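About Gruron

Gruron is a small game studio with 4 full-time people, one part-timer and a kettle that predates the company. We make slow, fussy strategy games for players who read the tooltips.

Who we are

Reda Ragab started the studio and still writes most of the game logic, including the bits he has asked the rest of us to stop looking at. Zsolt Győri draws everything. Nizar Shboul handles sound and music, and owns more accordions than the budget ever approved. Pascal Baudry designs the maps and then defends them in meetings. Hjalti Ingvarsson joins us two days a week to test builds and break the save system, a job he'd do for free if we hadn't signed a contract.

What we make

Our first game, Callport, puts you in charge of a harbor town in 1831. You set the tolls, bribe the pilot and try to keep the granary from burning down. Early reviews called it "dense," and we put that on the store page. It has had 9 major patches so far, two of which fixed things broken by the one before.

Geraghty came next, a card game about a family of bad lawyers. It sold less than Callport and gets far more fan mail, mostly from good lawyers.

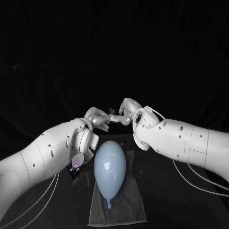

We're now working on Huro, a turn-based game about running a mountain railroad with too few trains. It was supposed to be a six-month project. We've stopped saying how many months it is. A playable demo should be out in September, and Pascal has promised to leave the tunnels alone until then.

How we work

There's no crunch here, mainly due to a lack of stamina. We keep normal hours, ship when the build stops crashing, and answer support mail ourselves. If your reply came with a long aside about rail gauges, that was Reda.

We don't sell loot boxes, season passes or hats. Zsolt would like it known that he was in favor of the hats.

Work with us

We aren't hiring right now. Composers, please stop sending Nizar demos; he listens to every one and gets nothing done. Bug reports are welcome any time, and Hjalti prefers them with a save file attached.

Page last updated 2024-05-09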